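Frequently Asked Questions — Gavent Floor Care
Last updated 8 August 2026

General

What does Gavent do?
We clean, sand, oil and refinish wood floors in homes and small businesses. We also sell the care products we use on the job. We don't install new floors, and we don't work on tile, vinyl or carpet.

Which areas do you cover?
Our crews work out of the Dutisholm shop and travel up to 20 miles from it. If you are a little past that line, call anyway. We can sometimes fit you in when we have another job out your way, but there is a travel charge.

How do I get a price?
Send the form on the Contact page with the room sizes and a note on the current finish, if you know it. You will get a price range by email. The final price is set after a visit. The visit is free and takes less than an hour for most houses.

Is there a minimum charge?
Yes. We don't take sanding jobs smaller than one full room. Spot repairs are handled separately and are priced by the visit.

Before the work

How can I tell what finish is on my floor?
Put a few drops of water in a corner that doesn't get much traffic and wait ten minutes. If the water sits on top, the floor most likely has a film finish such as polyurethane. If it soaks in and leaves a darker spot, the finish is oil, or it is worn through. Wax can be checked by scraping lightly with a fingernail. If a soft, cloudy residue comes up, it's wax.

Please tell us about wax before we come. New finish won't stick to it, and removing it adds time.

Do I have to move the furniture?
The rooms need to be empty when the crew arrives. We can move large pieces for a fee if you tell us when you book. We don't move pianos, aquariums, safes or anything plumbed in. Closets that share the same floor have to be emptied too, and long curtains should be taken down or tied up well off the floor.

Can my floor be sanded again?
Solid wood usually can. Engineered wood depends on the thickness of the top layer, and we want at least 2 millimeters above the core before we'll put a machine on it. We measure this at a floor vent or under a threshold during the visit. If there isn't enough wood left, a light screening and a fresh coat may still be possible.
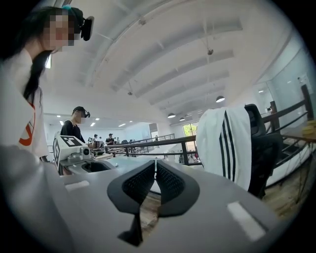

What about gaps between the boards?
Most gaps open in January, when the heat is on and the air is dry, and close up again by summer. We leave those alone. Filler put in during the winter gets squeezed out when the boards swell. Gaps that stay the same width all year can be filled with wood strips or a flexible filler.

Will there be dust?
Some. Our machines are hooked up to vacuums and catch most of it, but expect a light film on windowsills and shelves in nearby rooms. We tape plastic over the doorways. Turn off forced air while we are sanding, and change the filter afterward.

Finish and drying

Which finishes do you offer?
Mensah hard oil and Nunow water-based clear coat. The oil comes in natural, white and dark. The clear coat comes in matte and satin. We stopped offering gloss because of the number of callbacks over visible scratches.

Which one should I pick?
Oil is easier to repair in one spot but needs a refresh more often. Clear coat takes more wear, but once it is worn through, the whole room usually has to be redone. Homes with big dogs tend to do fine with either one if the dog's nails are kept short.

How long before I can walk on it?
Clear coat: socks only after 24 hours, shoes after 2 days. Oil: socks after one day, with care, and shoes after three. Rugs stay off for two weeks with either finish. Laying them down early can leave a pale outline that is hard to get rid of.

Does it smell?
The clear coat has a mild smell that is gone by the next day. The oil is stronger and can hang around for most of a week. Open windows help if the weather is dry.

Care

What should I clean with?
A soft broom or a vacuum with the beater bar off, then a well-wrung mop and a floor soap made for your finish. Don't use steam mops, vinegar or all-purpose sprays.

Oily rags — what do I do with them?
Soak them in water and lay them flat outside to dry. Rags wet with floor oil can catch fire if they are left in a pile. This applies to the small touch-up kits too.

How often does an oiled floor need more oil?
Hallways and kitchens, once a year. Bedrooms can go much longer. When water stops beading, it's time.

Payment

When do I pay?
A deposit holds the date and the balance is due when the job is finished. For jobs over $4,000 we can split the balance into two payments. We take checks, cards and bank transfers.

What if I need to change the date?
Tell us at least a week ahead and the deposit moves to the new date. With less notice we keep half of it.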